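4. Acertar a hora e ajustar a pulseira

Este capítulo aplica-se aos relógios Tireck de quartzo com pulseira metálica. Para os modelos com bracelete de pele, consulte o capítulo 6.

4.1 Antes de começar

Trabalhe sobre uma superfície plana e bem iluminada, com um pano macio por baixo. Retire anéis e pulseiras que possam riscar o vidro. Vai precisar do extrator de pinos Pestuvik fornecido na caixa e de um recipiente pequeno para guardar os pinos.

4.2 Acertar a hora e a data

1. Puxe a coroa até à primeira posição. O ponteiro dos segundos continua a andar.
2. Rode a coroa no sentido dos ponteiros do relógio até aparecer a data do dia anterior.
3. Puxe a coroa até à segunda posição. O ponteiro dos segundos para.
4. Avance os ponteiros até a data mudar e continue até à hora certa. Se for de tarde, dê mais uma volta completa.
5. Empurre a coroa até encostar à caixa.

Nota: não mude a data pela primeira posição entre as 21h00 e a 1h00. Nesse período o mecanismo do calendário está engatado e pode ficar danificado.

Nota: o calendário conta sempre 31 dias. No fim de fevereiro e dos meses de 30 dias, a data tem de ser corrigida à mão.

4.3 Retirar elos

Os elos amovíveis têm uma seta gravada na face interior. Retire o mesmo número de cada lado do fecho; se o número for ímpar, o elo a mais sai do lado das 6 horas.
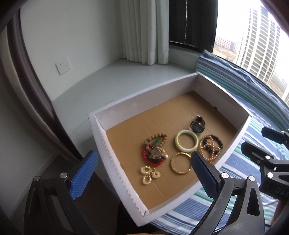

1. Pouse a pulseira no suporte com as setas viradas para baixo.
2. Alinhe a ponta do extrator com o pino e rode o manípulo devagar, até o pino sair pelo outro lado.
3. Puxe o pino com um alicate de pontas finas e separe o elo.
4. Junte as duas extremidades e introduza o pino no sentido contrário ao da seta.
5. Bata levemente com o martelo de nylon até o pino ficar à face.

Cuidado: se o pino oferecer resistência, pare e confirme o sentido da seta. A ponta do extrator parte-se com facilidade – as pontas de substituição têm a referência 845.

Guarde os elos e os pinos retirados. Um pino dobrado não deve voltar a ser usado.

4.4 Guardar o relógio

Quando não usar o relógio, mantenha-o afastado de colunas de som, fechos magnéticos e aparelhos de aquecimento. Evite o contacto direto com outras peças de metal. Se o guardar por vários meses, puxe a coroa até à segunda posição para poupar a pilha.

A substituição da pilha e das juntas deve ser feita num posto Ikbridge ou Herrera. A abertura da tampa por terceiros anula a garantia de estanquidade.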